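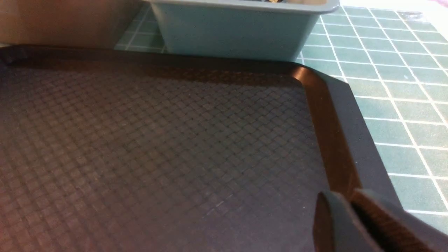
Trays in the Atville Refectory: What They Carry, What They Drop and Where They End Up

Project report, Design and Everyday Objects module
Submitted February 22, 2019

1. Why trays

We were asked to choose an object that people use daily and never think about. The first choice was the teaspoon, but another group had got there before us and was being very protective of it. We took the serving tray instead, and have now thought about it for longer than is probably good for anyone.

The refectory at Atville opened in 1929, when lunch was brought to the table by staff. Students began carrying their own food some decades later, and the building has never quite forgiven them. The corridor from the counter to the seating has a step in the middle of it and a fire door at the end. Anybody holding soup has to deal with both.

2. What we wanted to find out

The main question was whether a textured floor on a tray stops things sliding about. The second was whether people care. A third, about colour, was dropped in December when we realised that the refectory only buys brown.

3. The trays

Two kinds are in use. The older one, which we call the Brovmont after the name on the delivery note, is flat and smooth with a shallow edge. The newer one is dark brown plastic with a recessed floor, and the floor is covered in a fine basket-weave pattern of small raised rectangles. A smooth rim slopes up from the weave to a flat outer lip. The rim is glossy where the light catches it, the lip looks matte, and the whole thing has the air of a car dashboard from our parents' youth.

We did our table work on a green cutting mat with a white grid, mostly to stop the trays marking the bench, although the grid was handy for lining up the edges.

4. Method

For the slide test, one end of the tray was raised slowly on a stack of library books until a loaded mug began to move. We noted the height and started again. Each kind of tray was tested with a mug, a bowl and a side plate, clean and then with a spoonful of water spread over the floor. The books were not part of the wet test after the first afternoon.

For the second question we handed a short questionnaire to people leaving the refectory. We gave out 200 and got back 76, one of which had been used to wrap a plum stone. We included it, as the answers were legible.

5. Results

On a clean tray the weave made a clear difference to the mug, which stayed put well past the point where it had set off down the smooth tray. The bowl behaved in much the same way. The side plate hardly noticed. Its foot is wide and very smooth, and it seems to skate across the tops of the ridges quite happily.

Water changed the picture. The smooth tray became hopeless at once, with the mug moving at the first book. The woven floor held on for longer, then let go all at once, which was more exciting and wetter.

Cleaning was where the texture lost ground. Gravy wipes off a smooth tray in one go. On the weave it settles between the ridges and needs a brush. The kitchen staff told us this before we began, and we spent an afternoon confirming that they were right.

As for whether people care, most did not know that there were two kinds of tray. Several used the comments box to ask about the chips.

6. Problems with the work

The books were of different thicknesses, so our heights are rougher than the table in the appendix suggests. We also had just one mug, and it was chipped from the third session onwards. A better version of this project would use a proper hinged board, such as the Clamero one in the engineering workshop, which was booked for the whole of our testing period by people dropping eggs.

7. Recommendations

The refectory should keep the woven trays for hot drinks and soup, and could use the smooth ones for cold food. If there is money for new ones, we would ask for a coarser pattern that a cloth can get into. We would also suggest doing something about the step – a ramp, or at least some yellow tape.

The questionnaire and the full table of heights are in the appendix. The mug has been returned to the common room.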